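Research > Domestic Robotics > Working Papers

Hernora group, Tukilley. 5 March 2026

4.2 Bedroom tidying

The Bakdale task asks a two-armed robot to clear a small table near a bed. All trials were run in simulation.
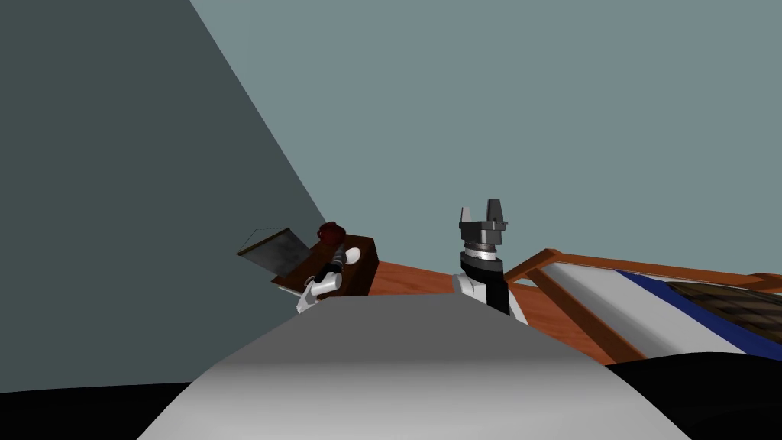
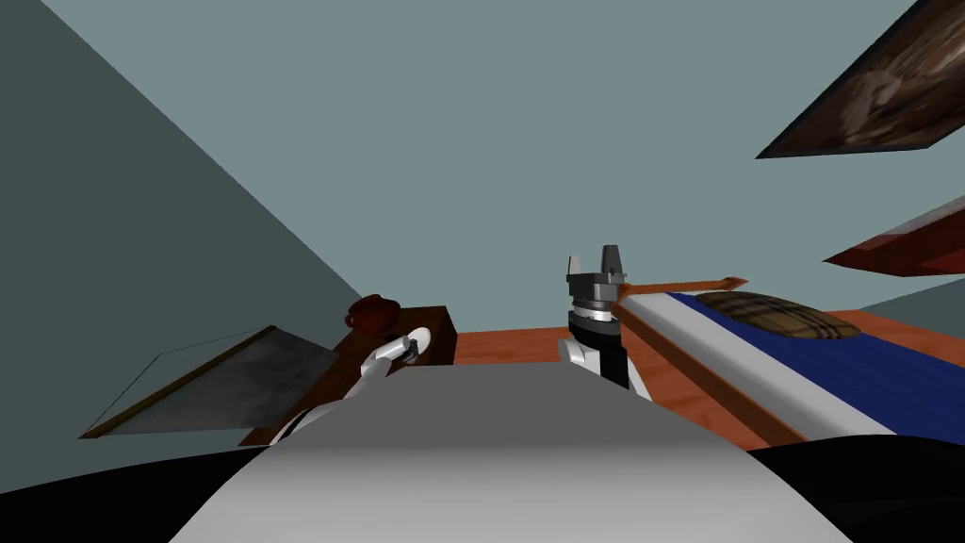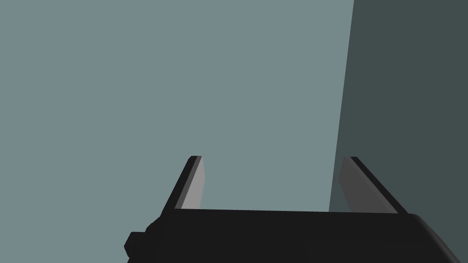 Figure 4. Three views from the bedroom task. Source: authors' own renders.

In some 600 trials the grasp failed most often on small rounded items. We do not yet consider this chore solved.

© Hernora | Contact | Back to top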